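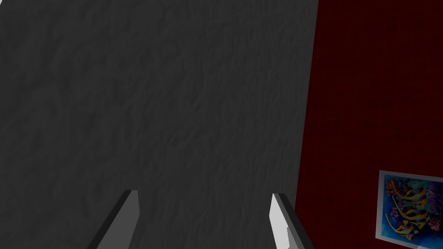
September, half ten at night, kitchen

Quick one, eyes closing.

Sim runs all day again. Yee-man wants the arm good in the render before it goes near the real line at Skovon, so I sat and watched the fingers hang there, open, against that great grey rough wall. Hours of it. Red wall beside, and the blue picture with the yellow squiggles, which I've grown fond of. Fish? Coral? Siu-fong says writing. We argued over it all through tea break.

323 runs on the sheet by five. 33 binned, my fault mostly, wrong start pose. Redid them after lunch, no lunch really. A banana.

Odd job now. Two years ago I was on my feet packing at the Culham site, back gone by Thursday-feeling every day, and now I sit and tick boxes for a thing that will do the packing. Back's better. Neck's worse. Pay up a bit. Can't decide if I miss the noise. Miss the people, yes. Six of us used to share one radio.

Meeting at four. Ha from upstairs said the packers will be "moved accross to monitoring". How many? Didn't say. Siu-fong asked twice. She's got 157 hours of training booked to do before the switch and most of it in her own evenings, she's furious and quite right. I said I'd sit with her on the first modules, I've still got my notes somewhere. Blue folder? Check under the bed.

Yee-man was decent after, said put the hours thing in writing and she'll sign it too. Do that tommorow, before the runs start.

Also ring Mum. Also milk.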